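Winter science open day at Drandon – quick notes before I forget it all

2022-01-09

Typing this up on the train home so excuse the state of it. Got to Drandon just after the doors opened, line already out past the bike racks. Cold. Very cold. They let people wait in the lobby in the end, which helped.

For anyone who hasn't been – it's the biology building's yearly open day, all floors, free, you just need to book a slot. I had the morning one. Program listed 11 rooms and I got to maybe half of them, so this is not the full story.

Started in the plant lab because it was warm. Moss. So much moss. They had a tray of dried-out stuff you could drip water on and watch it open up under a hand lens, and I stayed far too long at that. The student running it told us moss has no real roots, just little threads that hold it in place, and a kid next to me flat out refused to believe her. Great argument. The kid lost.

Next door, pond life. Stirnero had loaned the microscopes and they were lovely, easy to focus even with my glasses on. Saw water fleas, something green and spinning that I think was Volvox, and one very fast thing that left before I could get anyone to name it. Would of liked a chart on the wall to check against. There was one on the back of the handout, I found that out at lunch.

The 2 talks were both upstairs in the big lecture room. First one on bird song in cities, birds singing higher pitched over traffic noise, with recordings. Really good, went over time, no complaints from me. The second was soil fungi and a bit slow to get going, but the last ten minutes on how threads of fungus find their way along a root was worth the wait. Slides too small from the back row. Sit near the front if you go.

Nakamura room on the second floor was the busy one. Up to 52 people allowed in at once and they held to it, so there was a line for most of the morning. Insect collection, mainly beetles, drawers and drawers. The cabinet they had out holds 796 specimens according to the card on it, all with tiny handwritten labels. Some of the labels give just a village and a month. February, in one case, for a beetle I would not expect to see untill May. Asked about that and got a nice long answer on beetles wintering under bark.

Lunch. Soup ran out early. The sandwiches were fine. Bring your own coffee, the machine was slow and the line for it went right across the stairs.

After that I had a bit under an hour left. Skipped the DNA extraction as I've done the strawberry one at home more than once – if you haven't, do it, it only takes dish soap and salt and some cold rubbing alcohol. Went round the ground floor with my coat already on. 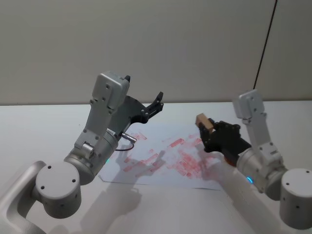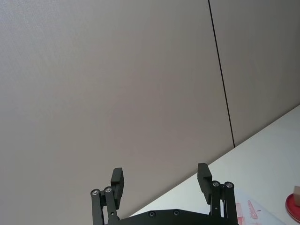
Last stop was the Zedenano table by the exit, they publish those fold-out field guides. Bought the lichens one and the pond one, the second mostly out of guilt about not knowing what I'd been looking at all morning. Paper is better than the old edition, doesn't split at the folds so far. Cash only though, and the nearest ATM is back by the station.

Few practical things. Elevator is small and slow, so allow time if you need it. Coat racks full by mid morning. Signs between floors could be clearer, I walked into the same seminar room twice looking for the fungi talk. Staff were very patient about it. Parking I can't speak to, came by train, ten minutes walk and flat all the way.

Afternoon slot had the seed bank tour and I'm sorry to have missed it. They only take small groups and you sign up at the front desk, not online – didn't know that. Going to book the later slot next time and do the thing backwards, top floor down, beetles first.

Train's pulling in. Will add the fungi reading list when I find the handout, it's in one of my pockets.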